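Household Textiles and Linen Care
Unit 6 notes: Folding and storing blankets
Instructor: Othmane Fahmy

Read these notes before the lab. Bring one blanket from home, any size. If you don't have one, sign one out from cabinet 12 and write your name on the card.

1. Terms
Face: the side meant to be seen, usually the printed or woven pattern.
Back: the side against the body or the bed. On many throws this is fleece or some other pile.
Hand: how the cloth feels when you hold it. We used this word in Unit 2 and it will be on the quiz.
Loft: the thickness of the cloth when nothing is pressing on it. Fleece loses loft when it is packed tight for a long time.

2. Before you fold
Clear a space larger than the blanket. A bed is best. A floor is fine if it has been swept — grit sticks to pile and is hard to get out.
Check that the blanket is fully dry. Feel the corners and the hems, where the cloth is doubled.
Read the care label if there is one. Copy the fiber content onto your lab sheet.
Shake the blanket once, away from your face.

3. The basic fold
Lay the blanket face down and pull it square from the corners. Do not pull from the middle of a side, as this stretches the edge into a curve.
Bring the two short ends together. Smooth from the fold outward.
Fold in half again the same way.
Turn the stack and fold it in thirds toward you. The last edge goes underneath.
For a shelf less than 12 inches deep, fold in quarters instead of thirds.

4. Using the pattern as a guide
A plaid or check gives you straight lines to work from. Choose one band and keep it parallel to the folded edge. If the band runs off at an angle, open the last fold and do it over. Plain fleece gives you nothing to follow, so use the hem.

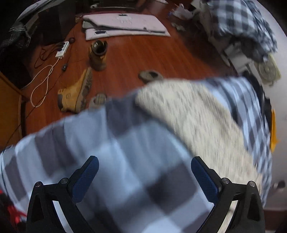 Department of Home and Consumer Studies, Flellholm Community College

With a large plaid blanket like this one in blues and grays, the broad squares are easy to line up once the cloth is flat. Until then the bands bend with every wrinkle. The cream fleecy part has no squares to go by. Move shoes and boots well off the floor area before you spread anything out.

5. Storage
Use a cotton bag or an open shelf. Plastic is acceptable for a season but not longer.
Put heavy blankets at the bottom.
Refold stored blankets in October, along different lines, so the creases do not set.

Lab sheets go to Bảo Vũ in room 306. Late sheets lose one point.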